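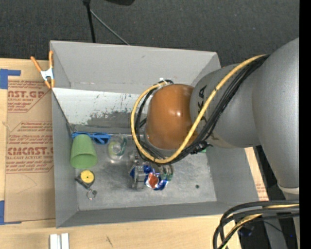

Cotemgate Grey Storage Bin, Large, Open Top

Product code: CG 308
Supplied by Suldale Storage
In stock

Overview

The CG 308 is the largest open bin in the Cotemgate range. It is a plain rectangular container in grey for shops, workshops, schools and stockrooms, and it is sold without a lid. Most customers use it on a bench or a low shelf for parts, returns, post or packed orders waiting to go out.

The 308 replaces the older 99, which has been discontinued. The two sizes do not stack with each other. If you still have 99s in use, keep them in a separate run or ask us for the spacer tray.

Details

Colour: grey
Shape: rectangular, open top
Material: metal floor
Lid: sold separately (Azevedo clip lid or Azevedo drop-on lid)
Stacking: up to 4 high with lids fitted
Nesting: yes, when empty
Pack sizes: single, or pack of 3
Guarantee: 3 years

Using the bin

Put heavier items in first and spread them across the base. Bins should not be stacked without lids, as the upper one will drop into the one below. On wooden worktops we suggest the felt base pads, which stop the corners marking the surface when a full bin is dragged. The pads are self-adhesive and come in a set of 4.

Card labels fit the Justuvura label holder, which clips over the rim on either of the long sides. The holder for the 99 is narrower and will not fit.

Cleaning

Wash by hand with warm water and washing-up liquid. Do not use solvents or wire wool. Sticky labels come off more easily if the bin is left in warm water for a few minutes first. Dry the bins before nesting them or they can be hard to pull apart.

Delivery and returns

Single bins go by parcel carrier. Packs of 3 are sent nested and strapped, so please cut the strap away from the rim. Unused bins can be returned within the usual period if they are clean and have no labels stuck on. Lids and pads that have been opened cannot be returned.

Trade orders

For larger quantities contact Valter Paiva in trade sales. Questions about spare lids and label holders go to Hipólito Daza in the parts office.

Page updated 12/16/22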